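4.2 Growth targets and the founder's arithmetic

Traltier began as a supplier of dried botanical powders to firms that preferred not to say where their powders came from. By the time we reached it, the company had a chairman, a second site at Nutstead and a revenue target printed on the canteen mugs. The target was to be met in five years. It had been set, as far as we could establish, over lunch.

We interviewed 19 managers across the two sites, most of them twice. When asked how the figure had been arrived at, 13 referred us to the finance director, who referred us to the chairman, who was in an airport. The remaining managers gave accounts that were detailed, confident and incompatible. 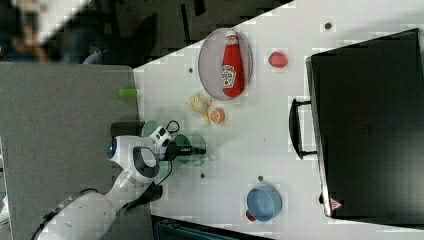
None of this did the company much harm. Softić, in her earlier study of family-owned ingredient makers, argues that a target of this sort is chiefly a message to bankers and possible buyers, and that staff learn to read it as one. Our interviews bear her out. Line managers at Nutstead planned against last year's orders plus a little, and kept the official forecast in a separate spreadsheet, which was opened when visitors came.

The approach from Lindgren tested this arrangement. Lindgren offered to buy 30 per cent of the shares, on condition that the growth plan be "shared in its working form". There was no working form. One was produced over a Sunday, and several managers recalled the day with some warmth, mainly on account of the sandwiches.

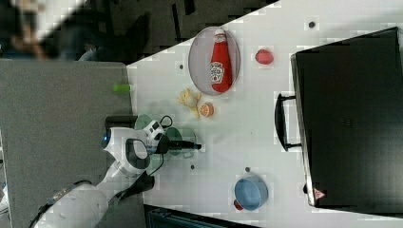

Figure 2. Robot arm with black gripper extended over a white table.

The plan that emerged was, to general surprise, rather good. It dropped a proposed range of sports drinks, moved the extraction lines to a single site and admitted in writing that the largest customer, Jivmont, paid late. Lindgren's advisers are said to have liked the last point best. The chairman, back from his airport, liked it least, and the sentence was softened in the version that reached the board.

Talks with Lindgren ended in January without a sale. The founder's family had never wished to sell, and told us so cheerfully, adding that it was pleasant to be asked. What remained was the plan, which the managers went on using under its original file name. The mugs were not reprinted. 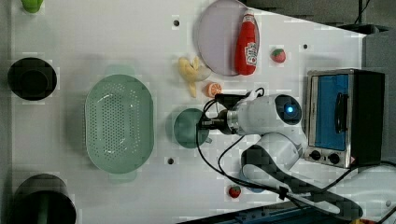

Figure 3. Tabletop seen from above, with mint-green colander and white robot arm.

We return to the question of late payment in Section 5, where Jivmont's own account of the matter differs from that given here in almost every respect except the sums.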